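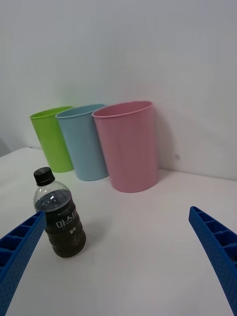

제목: Re: [초상판화] 스켄델 총독 초상의 판 상태 구분과 목록 필드
날짜: 4/30/21

목록 구독자 여러분께,

지난 메시지에 대한 답신입니다. 해당 부분만 인용합니다.

> 머켈사이드 소장본 목록을 내려받아 확인했습니다. 전체 2,273건 중 초상으로 분류된 것이 259건인데, 재임 중에 찍은 판과 퇴임 후 선거용으로 다시 찍은 판이 같은 제목으로 묶여 있습니다. 총독이 군복 차림으로 나오는 판을 모두 초판으로 봐도 되는지 궁금합니다. 플러스트스테드 쪽 목록은 복장을 기준으로 나눈 것 같습니다.
>
> 또 하나, 제작 연도 필드에 신문 게재일을 넣은 경우가 있는데 이것을 인쇄일로 간주해도 됩니까?

첫째 질문부터 답합니다. 복장은 판 상태의 기준이 될 수 없습니다. 군복 도상은 재임 전에 이미 나왔고, 선거가 있을 때마다 같은 동판을 손봐서 재사용했습니다. 플러스트스테드 목록의 구분은 도상 분류이며 판의 선후 관계에 관한 정보를 담고 있지 않습니다. 두 목록을 제목만으로 병합하면 서로 다른 상태가 한 항목으로 합쳐집니다.

제가 쓰는 기준은 다음과 같습니다.

1. 하단 명문의 직함 표기. 직함이 없는 것을 1상태로 둡니다.
2. 왼쪽 어깨 견장의 교차 해칭. 2상태부터 선이 한 겹 늘어납니다.
3. 발행인 주소. 주소가 지워진 자리에 긁은 자국이 남은 것은 3상태입니다.

1번과 3번이 충돌할 때는 3번을 우선합니다. 명문은 별도의 작은 판으로 찍은 예가 있어서 본판보다 나중 것이 붙을 수 있습니다.

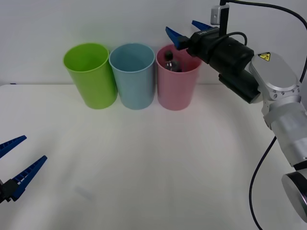

*흰 탁자 위의 플라스틱 컵 세 개*

둘째 질문. 게재일은 인쇄일이 아닙니다. 신문 광고에 난 날짜는 판매 개시를 알리는 것이고, 예약 구독자에게는 그 전에 배포된 경우가 있습니다. 광고가 유일한 근거라면 연도 필드는 비워 두고 비고에 "광고일 기준"이라고 적으십시오. 연도 필드에 값을 넣으면 검색 결과에서 확정 연대로 처리됩니다.

초상 259건 가운데 제가 원본이나 고해상도 스캔으로 대조한 것은 80건입니다. 이 중 목록의 연대를 고쳐야 하는 것이 있어 별도 표로 정리하고 있습니다. 나머지는 저해상도 이미지뿐이어서 견장의 해칭을 판독할 수 없습니다. 판독이 안 되는 항목에는 상태 번호를 부여하지 않았습니다.

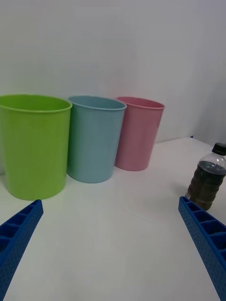 종이에 관해서도 덧붙입니다. 투문(watermark)이 있는 것은 연대의 상한을 잡는 데 쓸 수 있으나 하한은 주지 못합니다. 스켄델의 인쇄소는 묵은 종이를 섞어 썼고, 같은 상태 안에서도 서로 다른 투문이 나옵니다. 따라서 투문은 보조 필드로만 기록합니다.

선거용 판의 용도 문제는 아직 미정입니다. "평민의 총독"이라는 문구가 들어간 판을 후보 측에서 주문했다는 견해가 있지만, 주문 장부가 확인되지 않았습니다. 발행인이 시류를 보고 독자적으로 찍었을 가능성도 같은 정도로 열려 있습니다. 목록의 "의뢰인" 필드에는 "미상"을 유지하는 것이 맞습니다. 반대 근거가 있는 분은 소장처와 청구기호를 함께 적어 주십시오.

Shi 형식으로 내보낸 파일을 쓰는 분은 한 가지를 확인해야 합니다. 판 상태 필드가 문자열로 저장되어 "2"와 "2상태"가 다른 값으로 집계됩니다. 병합 전에 숫자만 남기도록 통일하십시오. 머켈사이드 원본 파일에는 이 문제가 없습니다.

대조표는 4월분 수정 사항까지 반영한 뒤 목록 자료실에 올리겠습니다.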